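Mobile Manipulation Software, Course Handout
Unit 11: Doors, viewpoints and whole-body planning
Revised September 2021

In the last unit the base of the robot was fixed and only the arms were planned. Now we let the base move as well. The exercises run in the Stokero house, the same simulated home you installed with the Plover toolkit. Please update Plover before you begin, as the older version reads the joint limits of the doors wrongly.

1. Which camera to trust

Each episode gives you several image streams. The gripper view is the simplest one, and students often like it too much. It tells you well what is between the fingers, but it knows very little about the room.
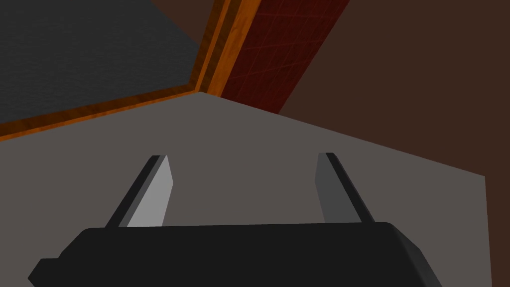 Figure 1. Gripper view, fingers apart, nothing held.

From such a view you can check a grasp. You can not estimate the pose of a door from it. For this we use the body view, where both arms and the surroundings appear together.

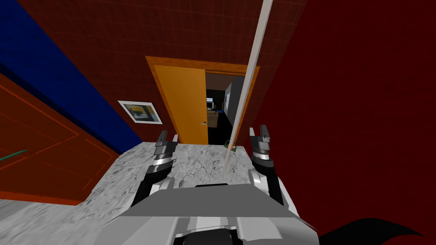 Figure 2. Body view with both grippers and the doorway.

Note that the walls are not upright in this view. The camera is mounted with a roll angle, and you must apply the extrinsic rotation before you fit any vertical line. In past years many groups lost their time at this step – the detector was fine, but the frame was wrong.

2. Segmenting the robot's own body

The planner builds its obstacle map from depth. If you do not mask the arms and the torso, the robot will consider itself an obstacle and refuse to move. Use the function self_filter with a padding of 11 pixels. A larger padding also removes parts of the door handle.

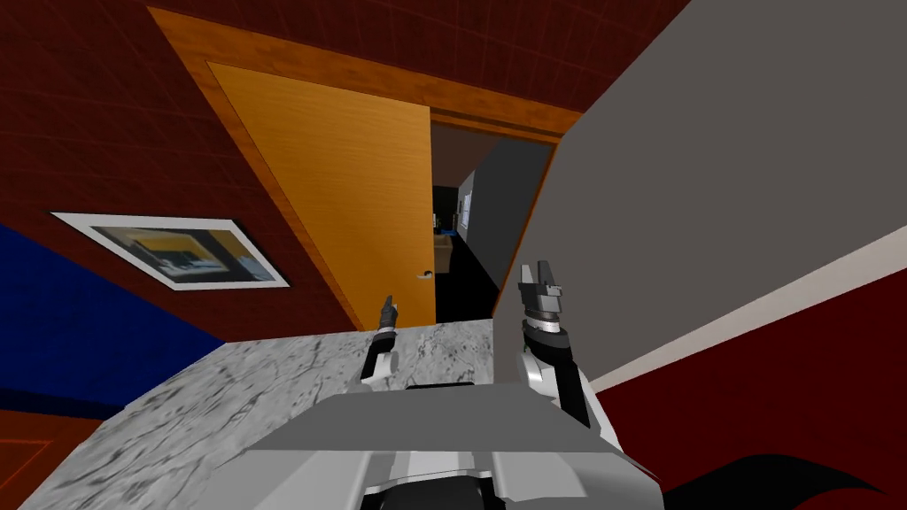
Figure 3. Both arms in front of the open doorway. The body and arms must be masked.

3. Planning the approach

We use the sampling planner of Mertens, with 2,000 samples for the base and 400 for each arm. First sample a base pose, then test if the arm has a solution from there. The opposite order is possible but slow.
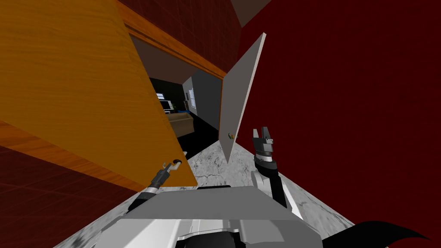 The cost function has three terms: base travel, distance to joint limits, and clearance. Clearance is the term which you will need to tune. With the left gripper so near to the lower corner of the orange door, a small rotation of the base can already bring the fingers into the wood, so the collision check must run on the whole motion and not only on its end pose. Begin with a weight of 1,000 for clearance and reduce it until the planner finds a path.

4. To hand in

Your planner log, one plot of clearance over time, and half a page on a case in which your planner failed. Upload everything to the Brorkow server before the December session. Logs without the random seed can not be graded.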